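《机器人操作实践》第八讲讲义，2026年6月修订

# 手把手，或者隔着一根线：怎样把一件事演示给机器人看

上一讲有人在作业里写："只要数据足够多，示教质量是次要的。"这句话我留着，打算等他自己录完一下午再还给他。

本讲讲示教。读者默认已经会开关台子、会急停、知道关节角和末端位姿的区别。不知道的，先回去看第二讲，机械臂不会因为你态度好就少撞一次桌子。

## 8.1 两条路

把一件事教给机器人，眼下常用的办法有两类。

一类叫**拖动示教**（kinesthetic teaching）。人直接握住机械臂，控制器做重力补偿，让臂"变轻"，人推着它把动作走一遍，系统记录关节轨迹。优点是直观，人能感觉到臂的极限在哪里，肘快伸直了手上会有数。缺点也很直观：你整个人都在画面里。相机拍到的是一只机械臂和一个弯着腰、袖子扫过桌面的研究生，策略学完之后，到了部署那天找不到研究生，可能就不知道该怎么动了。

另一类叫**遥操作**（teleoperation）。人在旁边操纵一个输入设备，可以是结构相近的主臂，也可以是手柄、空间鼠标、头显，从臂跟着动。人离开了画面，相机看到的东西和部署时接近。代价是隔了一层：力觉多半没有，延迟多少有一点，视角常常别扭。你会很快发现自己平时拿东西有多依赖指尖，而指尖现在是两块不会报告任何事情的硬东西。

| | 拖动示教 | 主从遥操作 | 手柄或头显 |
|---|---|---|---|
| 上手 | 快 | 较快 | 看人，打游戏的占便宜 |
| 人会不会挡住相机 | 经常 | 很少 | 很少 |
| 力的感觉 | 有，混着臂自身的摩擦 | 取决于主臂 | 基本靠眼睛猜 |
| 双臂同时 | 两只手要推两只臂，腰先不行 | 合适 | 可以，容易乱 |
| 关节构型是否受控 | 是 | 是（主从同构时） | 交给逆运动学，祝好运 |

最后一行值得多说一句。用手柄只给末端位姿，肘放哪里由逆运动学决定，同一个末端位姿可能对应好几种肘的摆法。连续两条示教，末端看上去一模一样，关节空间里却走了两条路。如果动作标签用的是关节角，模型收到的就是两份互相矛盾的口供。

## 8.2 本课的任务：把茶包收进盒子

本课从开课起就用同一个任务，往届同学给它起过很多名字，能印出来的只有"收茶包"。桌上散着若干独立包装的茶包，双臂台，要求把它们一包一包放进开口木盒。

选茶包是有考虑的。它扁，薄，有的包装反光，贴着桌面时几乎不给夹爪留下口的地方。人做这件事用指甲一挑就起来了，整个过程不到一次眨眼，所以人完全说不清自己是怎么做的。说不清的技能正是示教要对付的对象：说得清的，你早就写成程序了。

第一年我们用的是积木。全班成绩很好，大家都很高兴，学到的东西很少。

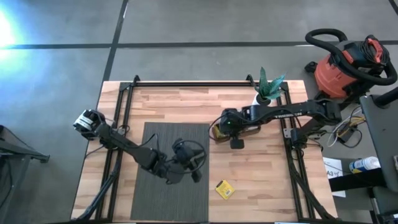 换成茶包以后，作业的平均长度翻了一番，多出来的部分大都是"失败原因分析"。其中写得最好的一份来自 Abena Aryee，她把失败分成两种：夹爪没碰到茶包的，和夹爪碰到了、茶包不配合的。前一种查标定，后一种查人。这个分法我后来一直用，粗糙，但是省时间。

查标定，就是查相机外参、夹爪零位、桌面高度。夹爪零位偏一点，抓积木看不出来，抓薄片时一偏就是"夹空气"。查人，就是回放自己的录像，看手在接近桌面那一段做了什么。多数初学者会在这里停住，犹豫，下探一点，又抬一点，像在试洗澡水。

## 8.3 一条示教从哪里开始，到哪里结束

先规定术语。一条**示教**（episode）指从初始姿态出发、完成一次规定任务、回到静止的全部记录。我们的记录程序叫 Pumby，名字的来历已不可考，写它的人毕业了。Pumby 每条示教存下列内容：

```
episode/
 joint_state 从臂关节角、关节速度
 joint_command 发给从臂的目标
 gripper 夹爪开度，左右各一路
 cam_head 头部相机
 cam_wrist_left 左腕相机
 cam_wrist_right 右腕相机
 meta 操作者、任务、成功与否、备注
```

注意 `joint_state` 和 `joint_command` 是两样东西。前者是臂实际在哪，后者是你想让它去哪，二者之间的差在空中可以忽略，一碰到东西就不能忽略了。夹爪夹住茶包以后，实际开度停在包装的厚度上，而指令会继续往里收，这个差值就是夹持的来源。拿实际开度当动作标签去训练，学出来的策略会非常礼貌地把夹爪合到刚好碰到茶包，然后抬手，茶包留在原地。每一届都有小组踩这个坑，每一届我都在这一页写清楚了。

`meta` 里的"备注"请用人话。历年备注里出现最多的词是"还行"，这个词对三个月后的你没有任何帮助。

**开始**：双臂在初始姿态静止，桌面布置完毕，人手已经离开头部相机视野，再按录制。先按录制再伸手去摆茶包的，整条作废。

**结束**：夹爪松开、臂离开盒口、静止，再停。有同学习惯茶包一脱手就停录，理由是任务已经完成。从策略的角度看，世界在茶包脱手的那一刻终止了，它从未见过之后该做什么，于是部署时它会在盒口上方悬着，若有所思。

**中间**：不许停下来喝水。控制频率下，人的一次走神就是一长串"看着目标不动"的样本。模型对此学得特别快，它学偷懒一向比学干活快。静止段可以事后裁掉，Pumby 也有裁剪工具，但裁剪会把速度曲线裁出台阶，能不用就不用。

## 8.4 演示给谁看

这是本讲的中心，请至少读到这一节再合上。

人教人，学的那一方会替你补全。你说"放进去"，对方知道别砸、别扔、别把盒子带翻。模仿学习里学的一方什么都不补，你演示里有的它全要，有用的和没用的一视同仁。你抓取前习惯在空中画个小圈，它也画。你总从左边那包开始，它就认定左边那包有某种神圣性。

由此得到几条操作上的要求，不分先后。

动作要一贯。同样的局面，用同样的办法处理。面前有个障碍，上一条从左绕，下一条从右绕，单看都对，用均方误差一拟合，平均下来正好从中间撞过去。用扩散类或者分块预测动作的方法，可以表示多种走法，情况会好很多，但"模型能容忍"和"你可以随便"之间还有一段距离。小组内部先商量好抓取顺序，写在纸上，贴在台子旁边。

布置要多样。动作一贯，场景别一贯。茶包的位置、朝向、叠放、颜色，盒子的位置，都要变。常见的情况恰好反过来：桌面每次摆得像橱窗，手上却一条一个样。

让信息出现在相机里。你站在台子旁边，歪一下头就看见茶包翘起的那个角；相机不会歪头。你凭它看不见的东西做决定，它就只能学会瞎猜。录制时请看屏幕上的相机画面操作，刚开始很难受，过一阵子会变成普通的难受。

速度要匀，尤其腕部相机离桌面近，手一快画面就糊成一片。人对自己的速度没有概念，建议回放一遍腕部画面，看看包装上的字在接近段还能不能看清。看不清的，下一条慢一点。
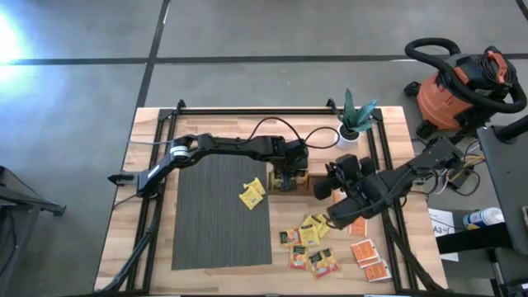
还有一条是关于双臂的。双臂台给人一种错觉，觉得两只臂总该同时做点什么，否则浪费。于是一只臂在抓，另一只在旁边陪着晃。请让暂时没有任务的那只臂待在固定的等待位，别动。它晃的每一下都会进入动作标签，而且跟画面里的任何东西都无关，是纯粹的噪声，却由你亲手、高质量地采集。

需要双臂配合的场合，先定谁主谁辅。薄片贴桌时，一种做法是一只臂压住包装一端，让另一端翘起，另一只臂去夹；另一种做法是把茶包推到桌垫边上，借高度差下爪。前者快，对同步要求高；后者慢，但一个人第一次上手也能录成。选哪种都可以，选了就别在同一批数据里改主意。

## 8.5 主从延迟，以及人怎样替它圆谎

主臂动，从臂跟，中间总要过一会儿。这段延迟小的时候人察觉不到，大了以后，人会自动改变策略：动一下，停，看，再动一下。遥操作的文献里叫"动停策略"，在我们教室里叫"便秘"。

麻烦在于人太会适应了。延迟涨了一截，操作者抱怨两句，手上已经开始提前量补偿，录出来的轨迹看着依旧顺滑。可是时间戳没有撒谎：指令比画面里的事件早，早出来的那一截就是延迟。如果下一次采集时延迟不一样，两批数据里"看到什么时做什么"的对应关系就不一样，放在一起训练，效果比单用一批还差，小组开始互相怀疑人品。

所以每次开录前做一次对时检查：

1. 让主臂夹爪快速开合几次，录下来。
2. 在腕部相机画面里找夹爪开始动的那一帧，在 `joint_command` 里找指令跳变的时刻。
3. 两者之差写进 `meta`。跟上次比，变了就别录，先查线、查主机负载，查有没有人在同一台机器上开着网页看视频。

第三步的最后一项不是玩笑，Theophilus Fiadzo 那组为此重录过整整一天。他后来在台子主机上设了一张壁纸，写着"你在看吗"，我觉得效果不错，就没让他换掉。

## 8.6 失败的示教要不要

要分情况，下面的分法只适用于本课的行为克隆作业，做强化学习或者学奖励函数的另说。

整条失败的，比如茶包掉到地上，单独存放，标成失败，不进训练集。别删。写报告时你会需要它们，那时候你会突然想不起自己失败过。

中途失手又救回来的，留着，这是好东西。纯粹完美的示教有个老毛病：策略部署时稍微偏离一点，就进入了从没见过的状态，没见过就乱动，乱动就偏得更远，误差一步步累积。示教里如果有"夹空了，抬起，重新对准，再夹"的片段，它至少知道偏了以后还有路可走。

于是有同学问，能不能故意失手。可以，但要会演。故意失手的难点在于失手那一下本身也被录进去了，模型可能先学会失手。比较干净的做法是从坏状态起录：把臂开到一个偏掉的位置，停稳，再按录制，只演示怎么回来。另一个办法是让策略自己跑，跑偏的时候人接管，只把接管之后的部分加入训练集，这一类做法在第十讲展开。

单条夹空次数太多的，哪怕最后成功也别留。屡败屡战在人身上是美德，在训练集里是频率。

## 8.7 腕部相机

头部相机看全局，腕部相机管最后那一小段。茶包贴桌，夹爪一下去，从头部看，目标多半被夹爪和腕部挡住了，剩下的判断全靠腕上那个小镜头。

装腕部相机时确认两件事：两根手指的指尖都在画面内，指尖之间的桌面也在画面内。指尖出了画面，等于闭着眼睛筷子夹花生。手指在画面里的位置应当每次开机都一样，动过支架就要重新拍一张基准图，叠上去比对。支架螺丝会松，而且专挑录到一半的时候松。

茶包外包装颜色杂，有的整面反光，有的白底印橙，灯光从上面下来，亮斑会随夹爪角度移动。有人想用偏振片，有人想关灯，都试过，后一种方案使头部相机看见了一整片庄严的黑。目前的办法是固定曝光、固定白平衡，把反光当成场景的一部分，多录几种角度。自动曝光一定关掉，它会在夹爪挡住桌面的瞬间把整张图提亮，模型便学到一条"变亮就合爪"的规律。这条规律在训练集上准得惊人。

接近段的动作要有停顿吗？我的建议是不要刻意停，但要有一小段明显放慢的下降，让画面清楚下来，再合爪。

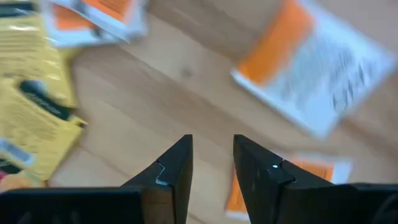

Suha Nseir 对上面这条有不同意见，写在初稿的页边，征得同意照录：放慢可以，但你们放慢的方式是在离桌面很近的地方磨蹭，策略学去以后也在那里磨蹭，有时磨着磨着就不下去了。我自己录的时候，空中快，降到指尖能看清包装边缘的高度开始减速，一口气减到底，中间速度不归零。速度一归零，模型就分不清此刻是"刚停下"还是"准备动"。

我同意她关于归零的部分。单帧画面里，停下的前一刻和后一刻长得一样，没有历史输入的策略确实无从判断。给策略加历史帧能缓解，也会带来新的毛病，它可能索性抄上一步的动作，抄得又快又准，唯独不看画面。所以在本课的设置里，从示教这头解决最便宜：别停死。关于"磨蹭"一词，我保留申诉的权利。

## 8.8 录制当天的安排

每组录制 60 条合格示教，分 3 个时段完成，不要挤在同一个下午。人会累，累了以后的示教跟清醒时的示教是两种数据。每个时段换一次操作者，换人时在 `meta` 里改名字。去年有一组从头到尾署名 Adwoa Bonsu，她本人那天请假。

收尾和开头一样要紧。每录完一条：

- 双臂回初始姿态，等静止；
- 人手把盒里的茶包取出来，重新散开，别每次都从盒子正上方往下倒，那样散出来的分布只有一种；
- 看一眼两路腕部画面有没有卡住。卡住的画面非常稳定，初看甚至会觉得质量特别好；
- 在备注里写一句这条有什么特别的。没有特别的就空着，别写"还行"。

茶包的包装会被夹皱，皱了以后变得好抓。这对你的成功率有利，对你的结论不利。训练集里皱的平的都要有，评估时用平的。备用茶包在 Udwood 架子第二层，喝掉的请自己补上。

两个时段之间把线理一遍。主臂的线和从臂的线不要绕在一起，腕部的线要给关节留余量，臂伸到最远处时线不能绷紧。线绷紧的时候臂会被轻轻扯住，控制器默默多使一点劲，一切看起来正常，直到接头自己决定退出课程。

## 8.9 跟学生无关、但学生总问的几件事

**能不能用去年的数据？** 能看，能练裁剪，不能交。去年的相机高度跟今年不同，Dramani 数据盘里有说明文件，请先读再问我为什么成功率是零。

**操作水平差怎么办？** 大家都差。Korkor Essien 第一次录制时连续把盒子推到了桌垫外面，到学期末她成了全班录得最稳的人，方法是每次录之前不接从臂，空手练主臂，把一个动作练到觉得无聊为止。无聊是个可靠的指标。手上还觉得有意思，说明还在即兴发挥。

**成功率低，先加数据还是先改模型？** 先看数据，用眼睛看。随便抽几条，按原速从头放到尾，别拖进度条。经验上，看到第二条就会有人小声说"哦"。

**为什么不直接给机器人写规则？** 欢迎。Starden 教室的另一张台子空着，第一讲发的接口文档也够用。写完能抓起贴平的、反光的、边上压着另一包的茶包，这门课算你过，我还想请你来上下一讲。

**能不能录得比规定多？** 可以，多录的部分单独一个目录。先用 60 条训一版，再加上多的训一版，画出来看差别。曲线如果往下走，也交上来，那种报告通常更好看。

## 8.10 交什么

一个数据目录，命名按第三讲的规则。一份对时检查记录，每个时段一份。一页文字，写清本组约定的抓取顺序、等待位、双臂分工，以及录到一半时有没有偷偷改过。改过就写改过，我看轨迹也看得出来，只是那样大家都要多花一个晚上。

另附一条你们认为录得最差、但仍判合格的示教，写明为什么判它合格。这一项没有标准写法，往年得分差距主要在这里拉开。

下一讲讲行为克隆的训练，请带上能跑的环境和自己录的数据。补录窗口开到 8 月，之后台子要拆开换走线，拆开期间请不要"就借用一下夹爪"。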